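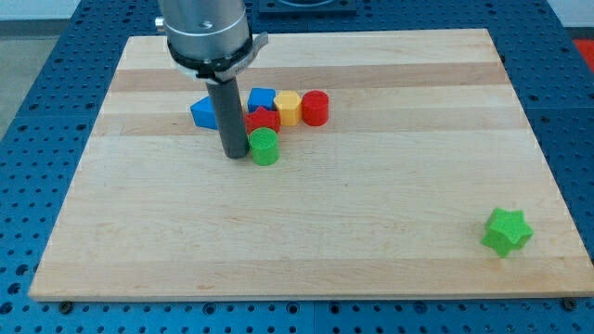

Tài Đặng reckons you should oil a new cutting board once a day for a week, once a week for a month, and once a month for life. I've heard the same rule from a shop assistant and from the little card that came with my last board, and I've never met anyone who kept it up past the first Thursday.

How to oil a maple board without going overboard
By the Brurko kitchen desk, December

Home | Kitchen | Repairs | Garden | Contact

The rule isn't harmful. It just treats every board and every kitchen as the same one. A board in daily use in a dry inland house drinks oil. One that comes out for the Sunday roast in a humid coastal flat hardly needs any. So go by the wood.

Do the water test first. Flick a few drops on the board and leave them for two minutes. If they bead, put the bottle away. If they soak in and leave a dark spot, it's time.

1. Wash the board with warm water and a bit of dish soap, both sides. Stand it on edge overnight. Oiling damp wood is a waste of oil.

2. If the surface feels furry, rub it lightly with 240 grit paper, going with the grain, and wipe off the dust.

3. Pour on a puddle the size of a 50 cent piece and spread it with an old rag. Plain food-grade mineral oil from the chemist does the job. I can't see what you get from "board conditioner" at four times the price, apart from a nicer label and a smell of lemon.

4. Do the edges and the end grain as well. The ends take the most, so go over them twice.

5. Leave it overnight, then wipe off whatever is still sitting on top. A sticky board has had too much.

Skip olive oil and other salad oils, as they can go rancid. Walnut oil is popular, but think about who you're feeding before you use it.

As for claims that oil "seals out germs", I'd want to see some proof. Hot soapy water does the cleaning. Oil slows down how fast the wood takes up water, so it's less likely to cup or split along a glue line, and I wouldn't ask more of it than that. It won't close a crack that's already there.

We use cookies to remember your settings. Accept | Manage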